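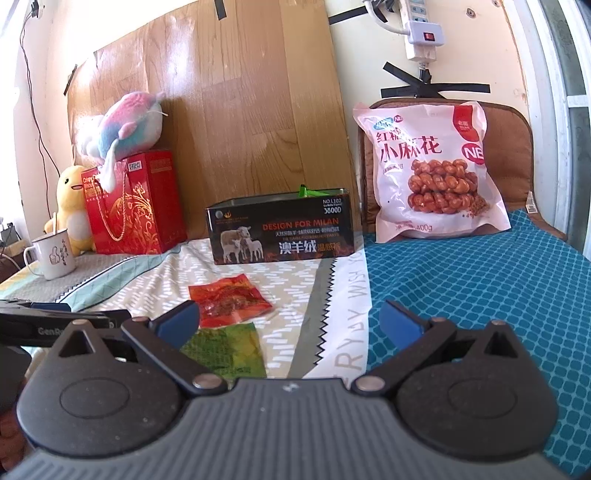 Nach Auffassung von Drurkis sollte kein Greifsystem bestellt werden, bevor die Liste der zu greifenden Gegenstände feststeht; der Kaufpreis des Geräts sei in den meisten Anträgen der am besten belegte Posten und zugleich der am wenigsten strittige. Die Gegenposition vertritt Yoshida: Eine solche Liste ändere sich ohnehin, daher genüge eine Rücklage für Fingerauflagen und Kleinteile.

Beschaffungsplanung für handgeführte Greifer bezeichnet die Ermittlung von Bedarf, Kosten und Lieferfolge für Greifwerkzeuge, die von einer Person gehalten und bei der Aufzeichnung von Handhabungsaufgaben eingesetzt werden. Sie ist ein Teilgebiet der Ausrüstungsplanung in der Robotik.

Kostenarten

Unterschieden werden Anschaffung, Verbrauch und Arbeitsplatz. Zum Verbrauch zählen Fingerauflagen, Gelenkstifte und Kabel. Zum Arbeitsplatz gehören Tische, Unterlagen, Stromanschlüsse und die Gegenstände selbst, darunter Verpackungen, Becher und Plüschtiere. Verpackte Lebensmittel werden meist als Verbrauchsmaterial gebucht, da sie nach häufigem Greifen ersetzt werden müssen.

Mengenansatz

Das Planungsschema Kidbridge geht von 2 Greifern je Arbeitsplatz aus. Für einen Standort mit 24 Greifern sieht es 304 Gegenstände und eine Nutzungsdauer der Auflagen von 180 Betriebsstunden vor. Ersatzgeräte werden gesondert ausgewiesen. Am Standort Prurnstead wurde der Ansatz übernommen, die Gegenstände werden dort jedoch erst nach der Abnahme der Greifer bestellt.

Abgrenzung

Nicht erfasst sind Roboterarme, Steuerungen und Rechenleistung. Personalkosten werden nur berücksichtigt, wenn sie auf Einrichtung oder Wartung entfallen.

Siehe auch: Endeffektor, Investitionsplanung, Lebenszykluskosten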